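The Second Life of a Crock of Cabbage

49 comments
123 shares

By Montserrat Montes

The first jar I ever fermented fizzed over the edge of the shelf and down the back of the bread bin, and I was hooked from that moment. It smelled sharp and green and a bit like a cellar, and when I finally got a fork in there, the cabbage still had a crunch you never get from the stuff in tins. I ate it standing up, with a lump of cheddar, and started the next jar that evening.

That was in my old kitchen at Brekier, where the shelf ran right above the radiator. A warm spot speeds everything along, and my early batches were racing. These days I keep my crocks in the passage by the back door at Claklow, which stays cool for most of the year, and the flavour is so much better for it. Slow kraut has layers! You get the salt first, then the sourness, then something almost sweet from the cabbage itself.

The method could hardly be simpler. Take a firm white cabbage, pull off the outer leaves and keep one good one back. Weigh what's left once you've cut out the core, shred it as finely as your patience allows, and work in 2 per cent of its weight in fine sea salt. Then get your hands in and squeeze. It feels hopeless for the first few minutes, and then the bowl is suddenly swimming in brine.

Pack it down hard in a very clean jar, lay the spare leaf over the top and weigh the whole lot down so that every shred is under the liquid. I use a small glass ramekin, though a proper fermenting weight does the job beautifully.

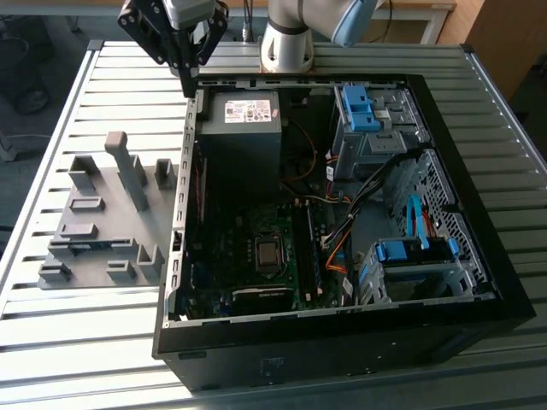
Desktop tower on its side, cover off.

Caraway is the classic addition and I'd never argue with it, but do try others. Juniper berries, lightly crushed, are gorgeous with red cabbage. A grated carrot and a thumb of ginger give you something bright and sunny that goes with cold chicken or a bowl of rice. At the Koppel winter market in February I tasted one made with quince – thin slivers of it, gone soft and honeyed in all that sourness – and I have been pestering my greengrocer ever since.

Start tasting after a week. Some people like it young and squeaky, and I usually hold out for up to two months if I can keep the family away from it. When you're happy, put the lid on and move it to the fridge, where it will go on changing very slowly.

A flat white film on the surface is most likely kahm yeast, which can be skimmed off. Anything fuzzy or brightly coloured is mould, and that jar should go in the bin.

And please save the brine. A spoonful in a salad dressing is wonderful, and so is a splash in potato soup right at the end. My neighbour on Jerkwood Lane bastes her roast pork with it. I've had two helpings of that pork at one sitting and would have gone back for more, but the dish was empty.

49 comments
Share this article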